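4. What people keep, and what they tell us about it

4.1 The kitchen drawer problem

I went into this part of the study thinking I already knew what I'd find. My own drawers are full of things I can't name, and I assumed everybody's were, and that the interesting question would be why we don't throw them out. So the first version of the interview guide had a lot of "why" in it. Elisa Cirillo, who ran the first round with me in Homville, told me after two visits that the guide was terrible, and she was right. People don't have a why for the third drawer down. They have stories, and if you push for a reason they get polite and start offering you coffee.

We threw the guide out in June and started over with one request: "Pick something from in here and tell me about it." That was the whole instrument (plus a follow-up about where the thing would go if the house were sold). The change made a huge difference! Interviews that had run dry in ten minutes now went on until somebody had to start dinner.
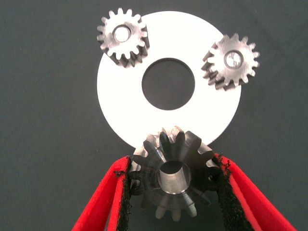 Most of what people picked had once been part of something bigger. I've been calling these orphan parts, which Florian Rey thinks is too sweet a name, but I've gotten attached to it. An orphan part is a piece that has lost its machine, or whose machine is still in the house but works fine without it, which bothers people a lot more. You could lay out a pair of small metal gears and a flat white ring on dark gray cloth, like the ones in the photograph, and I'd bet that most of our participants would start guessing before you finished asking. A clock? A mixer? One retired bus driver in Marnmont sorted his whole tin for us by what he thought each piece had come from, and then sorted it again by which of his brothers would have known. The second sorting took longer, and he was much surer of it.

I want to be careful here, because it's easy to make this sound like a story about handy people. It isn't, or at least it's only partly that. Of the 138 households in the final sample, plenty had nobody in them who had ever fixed an appliance, and they kept orphan parts too. What changed was how they talked. Handy people said "that'll come in useful." The others said "that must belong to something," and I've come to think that second sentence is the better one for our purposes. It treats the part as having a home somewhere, and it treats the speaker as the person looking after it in the meantime.

4.2 Counting, and why I stopped trusting the count

We did make an inventory. Francine Cloutier built the coding sheet and deserves all the credit for it, and I'll take the blame for what I did with it afterward. Across the sample we logged 1279 items that fit the orphan definition, and participants told us a story of at least two sentences for 615 of them. I was thrilled with those numbers for about a week.

Then Capucine Guérin went back through the recordings and pointed out that a "story" in our coding could be almost anything. One man's two sentences about a brass hook were: "That's a hook. It was my aunt's." Somebody else talked for most of an afternoon about a curtain ring, and it got exactly the same mark on the sheet. We tried weighting by length, which only rewarded the talkers. In the end I left the count in the appendix and worked from the transcripts – slower, and a lot more fun, though I don't think I could defend it to anyone who likes a regression table.

There was also the question of who was in the room. When two adults of the same household sat in, they corrected each other constantly (the can opener came from the other apartment, no, it was your mother's, no, hers was green), and those corrections are some of the best material we have. Hervé Hamel has argued in our project meetings that the correcting is the real activity and the object is just an excuse for it. I go back and forth. Some people sat alone with a drawer and corrected themselves, out loud, for us, and they seemed to be enjoying it just as much.

4.3 Storage on the floor and under things

Drawers got most of our attention at first, mainly because they were what we asked about. But people kept leading us elsewhere – behind doors, to the backs of closets, and very often down to the floor. We started noting what sat under tables and beneath hanging cloth, and whether the person mentioned it before we did.

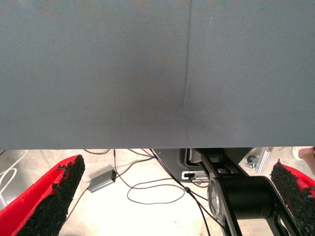 Figure 2. Objects below the edge of a blue-gray cloth, over a pale floor.

Things kept low were talked about differently. They were "just there" or "there for now," even when "for now" had lasted through two changes of carpet. Hardly anyone chose one of them when we made our opening request. If we asked directly, though, we often got the longest stories of the visit, usually starting with an apology for the dust. A woman in Homville spent most of our second session on a box of jar lids she'd called junk during the first one, and she asked for the recorder to be turned back on when she remembered whose jars they had been.

I don't have a tidy account of this. My working guess is that a drawer is already a kind of presentation: someone decided the thing was small enough, or good enough, to go in. The floor doesn't ask for that decision. Florian suspects it's simpler, and that people are tired by the end of a visit and stop performing for us. We could check his version by starting some visits on the floor, and the next round, in Marnmont, is set up to do that with half of the households.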